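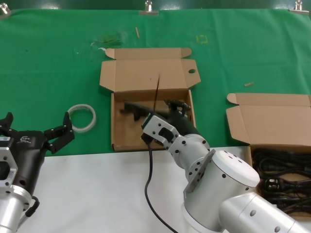

Photo: Hosside Quarterly

The Live-Action Version
Short fiction, posted May 14, 2025

The first thing they released was a picture of the coat. Just the coat, hanging on a stand, with the studio's name across the bottom. Within an hour my inbox was full of people telling me it was perfect.

It was the wrong blue. I said so on the talk page and was told that the blue in the comic was never consistent, which I knew, having written the section on it.

I had been looking after the Iser wiki for nine years by then. It had 753 pages, and I had started most of them. Iser was a comic about a ferry pilot in a flooded country, drawn in black ink with a color plate at the front of each volume, and it had never sold well enough to be ruined. Then Sjögren Pictures bought it. They announced a cast, a director who had made two films about racing cars, and a release in December.

"He's a huge fan of the source material," the press release said. They always are. I have never read a press release in which the director found the source material a bit of a slog and was doing it for the money, though I have seen that film many times.

My sister told me to try to enjoy it. She said this over the phone while running a bath, and I could hear that she was smiling.

"You could be pleased," she said. "You spent years complaining that nobody had heard of it."

"They still won't have heard of it. They'll have heard of this."

"You haven't seen it."

"I've seen the coat."

The trailer came next. It ran two minutes and showed the ferry exploding. In the comic the ferry doesn't explode. It sinks over eleven pages with nobody speaking, and the pilot takes his boots off and ties the laces together so he can carry them around his neck. I watched the trailer four times looking for the boots. A user from Hosside, who had joined that week, made a page for the explosion and gave it a name. I deleted it. He put it back with a source.

I couldn't delete it twice. We had rules about sources, and I had written those too.
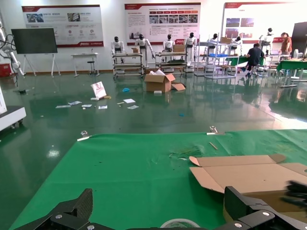 Cardboard box and clear tape on a green mat.

The distributor held a preview in Bornbridge, and for some reason they sent me two tickets. I suspect a spreadsheet. I took the train with my sister, who had read one volume on the way and wanted to know why the harbor master had the same face as the priest.

"It's the way he draws," I said.

"So they might be the same person?"

"No."

"Does it say no anywhere?"

It didn't, as it happened, and I looked out of the window for a while.

The theater held 484 and they had filled it. Half the audience had come in the coat. Somebody was selling them in the lobby, and up close the blue was worse. A man from the studio walked on and told us this was a film made for the fans, and the fans cheered, and I kept my hands in my lap. I had a notebook with me. I had already ruled two columns in it, one headed Changes and the other headed Reasons, and I didn't expect to need the second.

By the end of the first half hour I had filled four pages. The pilot had a wife. The country wasn't flooded yet, so that we could watch it flood. The harbor master and the priest were one character, played by one actor, and my sister kicked my ankle in the dark.

Then the ferry went up, very loudly, and people clapped, and I wrote "as feared" and underlined it. I thought that was the end of the sequence. The sound dropped away. The pilot was on a piece of decking with his back to us and he bent down and began to undo his boots. It took a long time. He got a knot in the left one and had to use his teeth, which isn't in the comic. He hung them around his neck and sat there.

I looked for a column to put it in.

"Well?" my sister said in the lobby afterward.

"The coat was wrong," I said.

"And the rest?"

"They put a wife in."

She bought herself a poster. On the train she slept, and I opened the laptop and found the new page on the explosion, which by now had a picture and three arguments attached. I read the whole thing. The user from Hosside had spelled "ferry" wrong twice. I corrected both, and under the last heading I added a line about the boots, and then I sat there trying to think what I could cite.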